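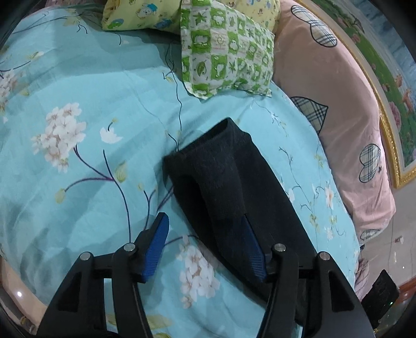

Residents of Plurnton who rely on shared laundry rooms will see longer opening hours and a single price per wash starting in June, under an agreement approved by the Plurnton Housing Authority.

The agreement covers 23 laundry rooms in buildings owned or managed by the authority. Together they serve 633 households, most of them in the Park and Idden neighborhoods. Under the new terms, every room will open at 6 a.m. and close at 11 p.m. Hours currently differ from building to building, and several rooms in Idden close at 7 p.m.

The price of a standard wash will be set at $2 in all buildings. Drying will be charged separately, at a rate to be posted in each room before the change takes effect. Residents now pay different amounts depending on which contractor installed the machines, and in a few buildings the price of a warm wash is higher than that of a cold one. That difference will end.

Everett Ferreira, director of resident services for the authority, said the change followed a review of complaints received over the past year. Opening hours were the most frequent subject, followed by machines that accepted payment and then failed to start.

"A person who works an evening shift should be able to wash sheets and work clothes in the building where they live," Mr. Ferreira said. "Under the present hours, many of our residents have been carrying bags across town to do it."

The authority received over 900 written comments during the review. Tenants in the Park buildings asked most often for larger machines that can take bedding, while those in Idden asked for better lighting and for folding tables. A number of older residents objected to a proposal that would have ended the use of coins, and the proposal was withdrawn. All machines will continue to accept coins as well as the authority's prepaid card.

Maintenance of the machines will pass to Rostico, a regional equipment contractor, which already services the laundry rooms in two of the authority's senior buildings. The company will be required to respond to a reported fault by the end of the next working day. Where a machine cannot be repaired within a week, it must be replaced with one of the same size or larger. The authority may withhold part of the monthly payment if these terms are not met.

Each room will also receive at least one large-capacity washer suited to blankets and comforters. Installation will begin in the Park buildings and move on to Idden once that work is complete. Rooms will be closed for a day while machines are delivered and connected, and notices will be placed in lobbies and elevators ahead of each closure. Residents of a building whose laundry room is closed may use the room in the nearest authority building, and their entry cards will be adjusted to allow this.

Reginald Baptiste, who represents Park tenants on the authority's advisory board, welcomed the longer hours but said questions remained about noise. Several of the laundry rooms are directly below or beside apartments, and tenants in those units have asked that the last wash of the day be started no later than 10 p.m.

"The hours are what people asked for, and we are glad to have them," Mr. Baptiste said. "We would like the same attention given to the families who live on the other side of the wall."

The authority has agreed to measure sound levels in the apartments concerned once the new machines are running. Rubber mounts will be fitted under washers where the readings call for it. A request for an earlier closing time in individual buildings will be considered if it has the support of most households in that building.

Updated rules for the use of the rooms will be posted at the same time as the new prices. Clothes left in a machine for more than 30 minutes after the end of a cycle may be moved to a table by the next user. Unclaimed items, including single socks, pillowcases and other small pieces, will be kept in a labeled bin in each room for two weeks. After that, usable clothing and bedding will be donated and the remainder sent for textile recycling. Dyeing of fabric in the machines will not be allowed, and rugs with rubber backing must be taken to a commercial laundry.

Prepaid cards that residents already hold will stay valid, and existing balances will carry over without any action on their part. Residents who have a card issued by one of the earlier contractors may exchange it at the authority's front desk, where the remaining balance will be transferred. Cards may be exchanged through the end of the year.

The agreement does not apply to apartments with their own washer connections – these remain the responsibility of the tenant – or to privately owned buildings in which the authority only places tenants. Owners of such buildings may ask to join the maintenance contract at the same rates.

A printed summary of the new hours, prices and rules will be delivered to each household with the next rent statement. Copies in large print are available on request from the resident services office, which also takes reports of faulty machines by telephone and in person.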